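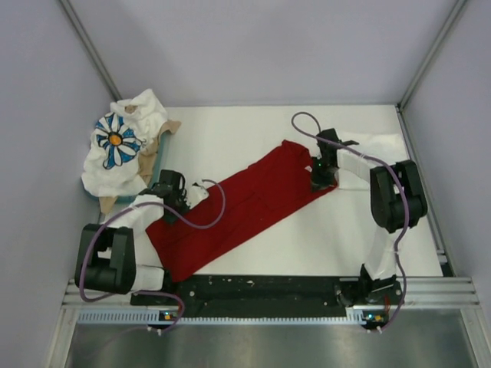
Folding Shirts: Which Tips Hold Up

I've read a lot of folding advice over the years and I don't trust most of it. Half of it is written to sell you a board, a set of dividers or a book. So last November I tried the usual tips on my own laundry for long enough to get annoyed with them.

Fold lengthwise first

This one I'll allow. Lay the shirt flat, bring the sides in until you have a long band, then fold that band up from the hem. If the band is straight, the finished shirt will be close to square. If one end is wide and the other is bunched, no amount of patting at the end will save it. Open it up and go again.

Smooth between folds

Worth doing once. Run your palm from the middle out to the ends before you make the next fold. People who tell you to smooth after every single step have more time than I do, and I couldn't see a difference in the drawer.

Buy a folding board

I borrowed a Callico board from my neighbor Feven Belay. It does make every shirt the same size. So does a big magazine. The board then needs a place to live, and mine ended up behind the dryer until she asked for it back.

Use a table, skip the bed

Fine, yes. A bed sags and the sleeves slide around. Any hard, clean surface at waist height will do. If the table is narrower than the shirt is long, lay it corner to corner so less of it hangs over the front. A hanging corner drags the rest with it, mostly at the moment you let go to pick up the other side.

Stand everything on edge

Looks great for a day. With thick cotton it works. With thin stuff the row slumps as soon as you pull three shirts out, and you're back to a heap. I stack my thin ones flat.

Tuck the tag in

Supposedly this keeps the neckline neat. I leave mine showing, so I can tell which end is the collar when I grab a dark shirt at six in the morning.

Starch spray before folding

No. It left my sweaters stiff along the creases, and the creases stayed anyway. A warm iron on the worst ones is quicker, and I only bother with that if I'm wearing the thing to work.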